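Plukura to Open Robotics Workspace to Visitors on Wednesday, April 30, 2025

TRINDARD - Plukura will open its robotics workspace to the public for a day of live demonstrations. Doors open at 8 a.m. and the last group goes in at 5 p.m. Admission is free, but visitors need to register ahead of time.

The demonstrations focus on handling everyday household items. Robot arms will work with plates, pots, towels and utensils on ordinary tabletops, and staff will explain how a task is set up, how an arm is guided through it and what happens when a grasp fails. Visitors can ask questions at any point. The main table will run all day, with a short break between groups while the objects are put back in place.

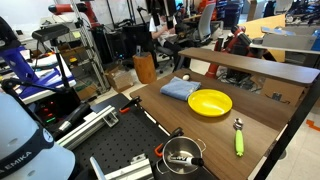
A yellow plate, a folded blue towel and a steel pot on the table in the Plukura workspace.

The open day is part of Namora, a project on household handling that Plukura runs with engineering firm Veres. Under the project, the two companies are building a set of 1000 short table tasks, such as moving a plate, folding a towel or taking a marker out of a pot. So far 900 have been written and tested. The rest are due in June.

"People ask us why we spend so much time on kitchen things," Plukura said in a statement. "A towel never lies the same way twice, and a shiny pot is hard for a camera to read. We would like visitors to see the work at its normal speed - slow parts included."

Veres staff will be at a second table to talk about grippers and mounting hardware. Sample parts will be available to handle.

Closed-toe shoes are required. Children are welcome with an adult and must stay behind the floor markings while an arm is moving. Bags can be left at the front desk. Photography is allowed without flash.

Parking is available behind the building. Registration is open on the Plukura website and closes when all groups are full - there will be no sign-up at the door.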